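浅色木桌面的公用会议桌,杯垫、接线板和零碎物品怎么安排比较合理

标签:办公空间 桌面整理 木制台面 公共区域

我们部门在Wotstead大楼的楼上,靠中庭一侧有一张大会议桌,浅色木面,边缘是弧形的。平时没有固定座位,开会、改稿、充电、喝水都在这张桌上。Petkov小组和我们组轮流用,每组用完应当清空,实际执行得不好。

目前的问题有以下几个。

一是水渍。桌面上已经有3处浅色圆圈,干布擦不掉,湿布擦过以后暂时看不出来,干了又出现。桌面的涂层类型我不清楚,行政那边只说是木制台面,没有养护说明。现在有红色圆形杯垫,直径和普通水瓶底差不多,但大部分人只在喝热饮时用,放塑料水瓶时直接搁在桌面上。

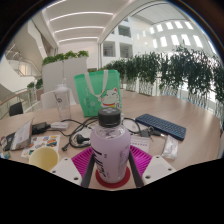
二是占位。水瓶、手提袋、键盘、钥匙、卡片都往桌上放,手提袋立着占地方,里面的东西往往还要再取,所以没人愿意放到地上。开会时要先把这些推到一边,散会后再各自认领,经常拿错充电器。

三是供电。接线板放在桌面上,线从桌边垂下去。人从旁边经过会碰到,而且充电线在桌子中间绕在一起。我想过把接线板移到桌下,但弯腰插拔不方便,估计过几天又会被人拿上来。

预算上限是800元,不能在桌面上打孔,也不能用强力胶,这张桌子属于大楼资产。想请教:水渍还能不能处理;杯垫用什么材质合适;接线板到底放桌上还是桌下;另外有没有办法让零碎物品不铺满整张桌子。

发表于2023年11月11日

台面与涂层

先说水渍,再说别的。

浅色圆圈一般是水汽进入涂层造成的发白,位置在漆膜里,不在木头里。颜色发黑则是另一回事,水已经到木纤维,需要打磨,不要自己做。你写的是浅色,按前一种处理。

第一步,确认涂层。在桌子背面或者不显眼的边缘,用棉签蘸少量酒精,点一下,等十几秒,再用白布按压。白布上有黏性残留,说明涂层可溶于酒精,后面所有含酒精的清洁剂都不能用。没有变化,多半是聚氨酯或者UV漆,耐受性好一些。桌子既然是大楼资产,做这一步之前先跟行政打招呼。

第二步,干燥。擦干净之后不要放任何东西,通风晾一到两天。比较新的圆圈有时会自己变淡。用吹风机的话,开低温档,距离二十厘米以上,一直移动,手背感到烫就停。不建议用熨斗隔布加热,网上流传很广,但浅色台面容易发黄,公用家具上风险太大。

第三步,仍有痕迹的,用家具抛光膏顺木纹轻擦,小面积试过再做。哑光面抛过以后会局部发亮,这一点无法避免,能接受再动手。

湿布擦过看不出来、干了又出现,是因为水暂时填了漆膜里的细小空隙,折射变了,不代表擦掉了。反复这样擦只会加重。

杯垫材质的比较:

软木:吸水,防滑,便宜。缺点是吸饱之后会把水闷在下面,每天要立起来晾。
硅胶:不吸水,好清洗。平板型的水会流到外面,要选带边沿的。颜色深的硅胶长期压在浅色漆面上可能留印,隔一段时间挪一下位置。
毛毡:吸水多,干得慢。染色的毛毡受潮后有掉色的可能,红色尤其要注意,先垫白纸巾滴水试一下。
陶瓷:表面吸水快,底部必须有软垫,否则划桌面。

你们的红色杯垫如果是布面或毛毡,照上面的方法试一次。如果是硅胶或塑料,继续用就行。

冷水瓶比热饮更需要杯垫。瓶身外壁结露,水沿着瓶底积成一圈,放一下午没人擦。热饮杯底多数是干的。这条可以写在桌边的提示卡上,比单写“请使用杯垫”有用。

数量上按座位数配,多配几个备用。

Drurkolard三层

我们楼里也有一张类似的大桌,用了几年,说一下接线板和收纳的做法,涂层不懂。

接线板的结论是:桌上放,但固定位置,线只走一个方向。桌下方案我们试过,用扎带绑在桌腿横撑上,两周以后就被拆下来了,原因和你预计的一样。

现在的做法如下。接线板放在离过道最远的那一侧,距桌边一掌宽以上。电源线从桌边下去的位置装一个夹式线夹,夹在台面边缘,内侧垫硅胶片,不用胶不打孔。弧形边缘上夹子容易歪,要买夹口带转轴的。线到地面以后用地面线槽盖住,走到墙边。线槽选底部不带胶的重型款,橡胶材质,不会滑。

桌中间的线,规定充电时线不许横跨桌面中线。靠哪边坐就用哪边的插口。如果只有一个接线板,两边都够不着,就再加一个,两个各自接墙插。不要一个串在另一个上面,这是消防检查时会查的。 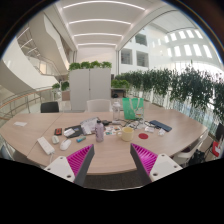

收纳方面,我们按“会带走的”和“不带走的”分开处理。不带走的东西只有几样:接线板、杯垫、公用的笔、充电头。这些放在一个浅托盘里,托盘放桌子的一端,高度不超过五厘米,太高就变成杂物箱。充电头贴标签写组名,拿错的情况基本没有了。

会带走的东西,主要是手提袋、水瓶、钥匙、卡片。手提袋最占面积,用桌边挂钩解决,就是圆盘压在台面上、钩子垂到下面的那种,圆盘底部带胶垫。承重看清楚,装电脑的袋子不要挂。也可以在墙边放一个窄凳专门放包,看得见,取东西也近,接受程度比挂钩高。

钥匙和卡片我们没有专门管,放托盘旁边的小碟子里,散会时自己拿。金属钥匙不要直接在木桌面上推来推去,会留细划痕,斜着看很明显。鼠标和键盘下面最好垫东西,鼠标脚垫磨损以后也会磨漆。

我们买的托盘和线夹是Helura的,托盘单价33元,线夹更便宜,别的牌子尺寸合适也可以。你的预算够用,线槽占大头,先量好桌边到墙的距离再下单,我们第一次买短了。

轮流使用的问题,我们是在会议预约里把每段的最后五分钟锁住,专门清桌。前一组没清,后一组拍照发到群里,东西统一挪到托盘那一端,不负责保管。

过路的维修工

补充一点,前面没提到。

接线板和水瓶放在同一张桌上,距离要拉开。普通接线板没有防溅能力,插孔朝上,水泼过来直接进去。至少留半米,或者换带保护门的型号。保护门只是防异物,不防水,但总比没有强。真进了水,先断墙上的电源,再拔,不要直接去摸接线板。

还有就是桌面整块铺透明软玻璃的做法,很多人会推荐,我不建议。水从边上渗进去出不来,漆面发白的范围比杯印大得多。弧形边也不好裁。

抛光膏那步我觉得可以省,公用桌子,留几个圈无所谓。

提问者追加

谢谢各位。酒精测试在桌子背面做过了,白布上没有残留。晾了两天,有一个圈变淡了,另外两个没有变化,先不抛。

杯垫滴水试过,不掉色,继续用,另外再补几个带边沿的。接线板先按三层那位的办法放到远离过道的一侧,线槽的尺寸还在量,桌边到墙中间有一段是玻璃栏板,要绕一下,可能得买两段拼接。有人知道橡胶线槽转角处怎么接比较平整吗?直接斜切拼起来,接缝会不会翘?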